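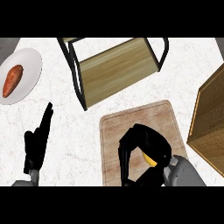
Chapter 4
Pricing a Consulting Job

I priced my first consulting job in the parking lot, five minutes before the meeting. The client was a small property developer in Urnville with 74 townhouses to sell, and I walked in and said the first number that didn't make me blush. They said yes before I'd finished the sentence. If you've ever had a client agree that fast, you know the feeling in your stomach (and if you haven't, you will).

So this chapter is about getting to a number before you reach the parking lot. We'll look at hourly rates, fixed fees and retainers, and then at the mixed deals that most small firms end up signing. There's a little arithmetic. You did harder stuff in Chapter 3, I promise.

4.1 What does an hour cost you?

Start with your own costs. I know, everybody wants to start with what the market pays, and we'll get there in 4.3, but please do this part first! Take everything you spend in a year to stay in business, add what you need to live on, and divide by the hours you can bill. The last part is where people fool themselves. You can't bill for lunch, for chasing invoices, for the proposal that went nowhere, or for the afternoon you spent fighting with the printer.

When I kept a time log one January, I worked 136 hours and billed 69 of them. Barely half! I'd been setting my rate as if every hour at my desk was paid for, and then wondering why there was never anything left over at the end of the month.

Try it yourself before you read on. Keep a log for one week, even if you're still a student and the "clients" are your course projects. Write down what you did and whether anyone would have paid for it.

4.2 The Pruvska case

We'll follow one firm through the whole chapter. Pruvska is a three-person consultancy that helps builders plan their sales launches. Its client, Stallik, wants a launch plan for an apartment building on Trujillo Avenue, and has asked for a single fixed price. Pruvska has never quoted a fixed price before. The partners have worked out that the plan will cost them $1,724 in outside printing and research, plus their own time, and they can't agree on how much time that is. One partner thinks two weeks. Another says a month and won't budge.

Keep that argument in mind, we'll come back to it in 4.4 when we talk about scope.

Key terms for this section: billable hour, overhead, fixed fee, scope, retainer.

4.3 What will the market pay?

Now for the part you wanted to start with. Your costs give you a floor, and anything under it means you're paying the client for the privilege of working.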